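Arboleda Building, Room 105
Floor and Walkway Safety Checklist with Comments

Form 1846
Month: March
Checked by: Fredy Ayala
Area: 255 square feet
Marks used: OK, FIX, WATCH, N/A

Read the comments along with the marks. An item marked OK can still have a note that the next person needs. The hallway outside is on the Nirisside form and is left out here.

Entrance and door

1. Door opens fully and does not drag on the floor. OK
Clears the floor through the whole swing. It was dragging last time and the bottom hinge has been tightened.

2. Threshold strip is flat, with no raised edge. FIX
One screw on the hallway side has backed out and the strip lifts when stepped on. I pushed it down with my thumb and it came back up. Needs a longer screw. The hole is worn, so turning the old one tighter will not hold.

3. Door mat lies flat and has a non-slip back. WATCH
Back is fine. One corner has started to curl. I turned the mat around so the curled corner is against the wall.

4. Light switch can be reached from the doorway. OK

Walkways

5. Main path from door to window is clear. OK
Two boxes from the Tramach delivery were sitting in the path when I arrived. They are now on the lower shelf. Please do not put deliveries down inside the door, even for a few minutes.

6. Path to the fire extinguisher is clear. OK
Pin and seal in place, gauge in the green. Tag initialed.

7. No cords across a walkway. FIX
The fan cord was run across the path to reach the far outlet. I unplugged it and coiled it. The fan can go back into use once it is on the near outlet or the cord is under a proper cover. Tape is not a cover.

8. Chairs pushed in or stacked when not being used. OK

9. Lighting is good enough to see the floor along the whole path. WATCH
One tube near the window flickers for a minute after the switch goes on, then settles. Added to the maintenance list.

Cleaning and spills

10. Cleaner in use is right for the floor. OK
Label on the Nerby bottle matches the one on the approved list. The cap was loose.

11. Wet floor sign is in the room and stands up on its own. FIX
Sign is here but one leg will not lock. It falls over if the door is shut hard. Replace it. Until then, borrow the one from the hall closet and bring it back the same day.

12. Spill kit is stocked. OK
Pads and gloves present. Bag count is on the lid and is correct.

13. No leftover cleaner film. OK
Checked with a white cloth in three spots: by the door, under the window and next to the shelf. Cloth stayed clean each time.

Floor covering

14. Seams are tight. WATCH
The seam closest to the window catches a fingernail but not the edge of a shoe. I put a pencil mark on the wall above it so the same place gets checked next time. Move to FIX if it opens any further.

15. No bubbles or soft spots underfoot. OK
Walked the room in straight lines from door to window, then side to side. Nothing gave.

16. Edges are tucked under the baseboard. OK
Short gap behind the door, same as before, too narrow to catch anything.

17. Any patch matches the height of the floor next to it. OK
Ran a straightedge over the patch by the shelf. Level. If more has to be patched, order the same gray and ask for the same thickness. Last time the color was right and the thickness was off, and it had to be pulled up again.

18. Nothing small left on the floor (screws, clips, caps). OK
Swept before checking. One paper clip in the dustpan. Look at the floor from low down when doing this item, as small dark parts are hard to pick out from standing height.
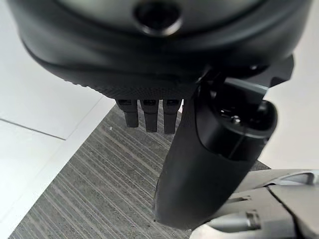
Items to close

Item 2, threshold strip: new screw, plug the old hole first.
Item 7, fan cord: move to near outlet.
Item 11, wet floor sign: order one.
Items 3, 9 and 14 stay on WATCH.

Number of checks still due on this form before it is filed: 2
Initials: F.A.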